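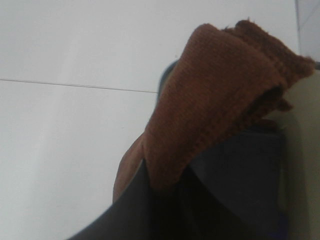 Brown cloth in the gripper, wrist camera view.

Lehtinen is hiring teleoperators in Ullham, 7 hours a day, starting in January. You guide a two-finger gripper by remote control through cloth handling: grasp, fold, place in basket. Each task needs 127 accepted demonstrations - failed grasps are logged and repeated. 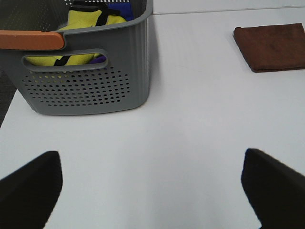 Training takes 33 hours and is paid. Steady hands required; robot experience is not. Operators must report control lag and write a short note per session. Apply to Hanne Eskola, quoting job 262.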